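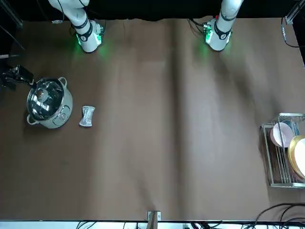

By Nazanin Kermani
November | 32 comments | 2 shares

My grandson Kourosh is nine, and last month he decided that I must learn to play chess with him on a tablet. I do not like to play on a tablet. My finger touches the wrong square and the game does not forgive me. So I bought the Wenik electronic chess board, which has real pieces and a small screen on the side, and we have used it almost every evening since.

The setup took me longer than the booklet promises. You must press and hold two buttons until the board beeps, and the drawing shows only one of them. Kourosh found the second button. After this, the board asked for the language, the level and the time, and I could answer these questions without my reading glasses. The letters are large and dark.

When it is the board's turn, little lights show which piece it wants to move, and you move the piece for it. I thought this would be annoying. I like it, because my hands stay busy and I understand better what my opponent is doing. If you make a move that is not allowed, you hear a low sound and you put the piece back. There is no laughing face and no advertisement.

The easy levels are truly easy. I won my third game, and I was proud until Kourosh told me which level it was. The step from level four to level five is too big for me, and I would be glad for something in between.

I have some complaints. The pieces are light and fall over when a sleeve touches them. The sound has only loud and off. The power cord is short, so we play at the end of the kitchen table, near the toaster. Also, the board forgets the game if you turn it off with the main switch. You must use the pause button first, and I learned this when I was winning.

I wrote to the Wenik help address about the cord and received a polite answer after two days. They recommended a longer one, sold separately. I have not ordered it yet.

My rating is four stars from five. For a grandparent who knows the rules a little and is tired of small screens, I can recommend it. Kourosh gives it three, because it does not have dragons.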